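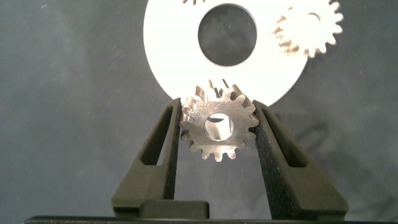 One customer wrote to say that a machine able to hold a gear is no use to a small workshop if somebody still has to stand next to it all day. Plelton, the workshop automation firm, agrees with much of that, and has today published the findings of a trial meant to show how far the problem has been solved.

LARKUM TRIAL FINDS ROBOTS READY FOR SOME SHOP-FLOOR CHORES, BUT NOT FOR TIDYING UP

Plelton ran the trial over 6 months at its Larkum site, working with the gear and bearing supplier Ranasinghe. Robot arms fitted with two-finger grippers were given 5 everyday chores: picking up small gears, placing them on a peg, sorting mixed parts into trays, wiping down a flat panel and clearing a bench at the end of a shift. In total, 605 attempts were recorded. An attempt counted as finished only if no one had touched the arm, the part or the bench from start to end.

Picking up gears gave the best results. Where the parts were laid out flat with space between them, the arms finished the chore often enough for Plelton to consider it ready for use. Results fell when gears overlapped or leaned against one another. The arm would close on the teeth at a slant and then either drop the part or carry it at an angle that made the next step impossible.

Placing was harder. A person fitting a gear to a peg will turn it slightly until the teeth mesh, without giving it much thought. The arms could manage this with larger gears, but were slow, and with the smallest size they tended to push down before the teeth had lined up. Ranasinghe has asked for this part of the work to be repeated with a softer pad on the fingers.

Wiping was included at the request of Prondton, a contract cleaning company that looks after several light industrial units near Larkum. Its interest is in chores common to workshops and homes, such as worktops, shelves and cooker hoods. The arms could pass a cloth over a flat panel without trouble. Judging whether the panel was clean was another matter. On dark, matt surfaces they regularly treated a shadow as a mark and went over it again, and in other attempts they left real marks alone.
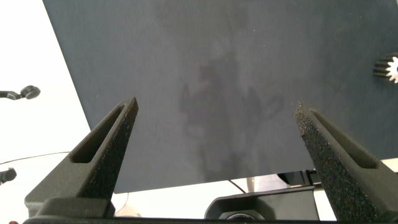

Plelton News, issue 6, page 2

Lighting made more difference than the company had expected. Bright white surroundings next to a dark panel gave the arms particular difficulty, and several attempts were stopped because the gripper had opened and closed short of the part. Changing the lamps helped. Plelton notes that few customers will want to change the lamps in a working shop, and fewer still in a kitchen.

Clearing the bench was the weakest of the chores. Loose cables, offcuts and half-finished jobs all had to be told apart, and what should be thrown away on one bench has to be kept on the next. The arms did not finish this chore often enough for Plelton to offer it in any form, and it will not be included in the service described below.

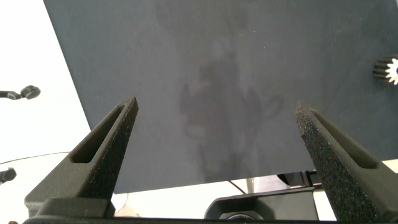 The same goes for most household tidying. Plelton is often asked when an arm will be able to put away washing-up or sort a drawer, and its answer after this trial is that it does not know. A home changes from hour to hour, and the company has no plans to sell into homes until bench clearing works in a shop.

From September, Plelton will offer gear picking and tray sorting to workshops on a monthly hire basis. Setting up includes a visit to look at lighting and parts layout. Hire customers will need to have a trained member of staff in the building while the arm is running, though not at the bench itself. Prices will be given on request and depend on the range of parts.

Ranasinghe will be the first customer and will use the service on its packing line. Prondton will continue as a partner on the wiping work, which moves to a larger test area at Larkum with several kinds of panel, including glossy and painted surfaces.

The full findings run to 80 pages and include the attempts that failed, listed by chore and by cause. Printed copies can be collected from the Larkum reception desk between 9am and 4pm, or requested by post from the Plelton press office.

ENDS

Notes to editors

Plelton supplies and maintains automation equipment for small and medium-sized workshops. Ranasinghe supplied the gears used in the trial. Prondton advised on the wiping chore and received no payment for doing so.

Visits to see the arms at work can be arranged through the press office. Visitors must wear flat, closed shoes and tie back long hair.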